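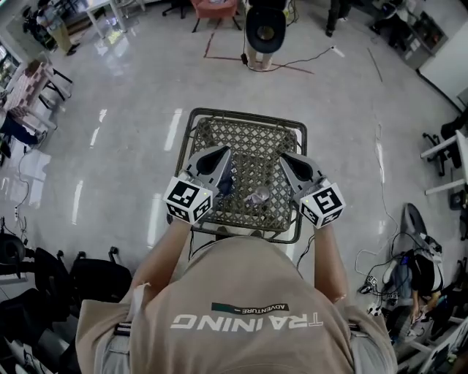 How do you teach a robot to pick up a cup?

You could try writing it a list of instructions. Move the arm forward. Open the fingers. Close the fingers. But how far forward? How hard should it squeeze? And what if the cup has fallen over? Your list would be as long as a bus before you got to the washing up!

So the people at the Kultwood shared workshop do something much more fun. They do the job themselves, while holding robot fingers in their own hands.

Meet the grippers

The fingers are part of a tool called a gripper. You hold one in each hand, a bit like having a pair of giant tongs. If you want to lift a cup, you can't use your fingertips. You have to use the gripper's pads, just as a robot would. It feels very clumsy to begin with. Uwe Gerlach, who started the project, dropped the same cup 53 times on his first Sunday — and he designed the thing!

Cloth is even trickier than a cup. A cup keeps its shape when you push it, but cloth flops and folds and slides away. Try picking up a sock with two wooden spoons and you'll soon see what the robot is up against.

What are the funny square patterns for?

On each gripper sits a white cube with black and white patterns printed on it. They look like tiny crossword puzzles. Each pattern is a sort of name badge that a camera can read. When a camera spots one, a computer can work out where the gripper is and which way it is tilted. Clever, isn't it? It has to be able to see the pattern, though, so keep your sleeves out of the way.
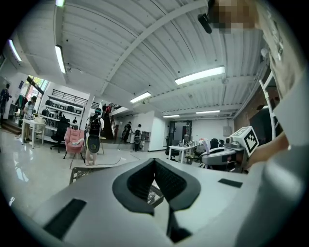
The gripper's dark V-shaped pad has fine ridges along the inside. Look for the patterned cube on the right.

Practice, practice, practice

Each try at a job is saved on the computer. One try is called a demonstration. By the end of May the Kultwood team had saved 1,307 of them, and 563 were just people picking things up and putting them down again!

Why so many? Think about learning to catch a ball. One throw doesn't teach you much. You need high throws, low throws and wobbly ones. A robot is the same. It needs to see cups standing up, cups lying on their sides and cups in awkward corners. The computer hunts through all those tries for the things that keep happening, and then the robot has a go.

The team's own robot is called Miltum. It has two arms and it is very, very slow.

Have a go yourself

Tape a lolly stick to your thumb and another to your first finger. Now put 6 dried beans on a plate and move them into a bowl, using only the sticks. Ask a friend to watch and write down each thing you do. Did they remember to write down the bits where you missed? Those count too — a robot can learn a lot from how you put a mistake right.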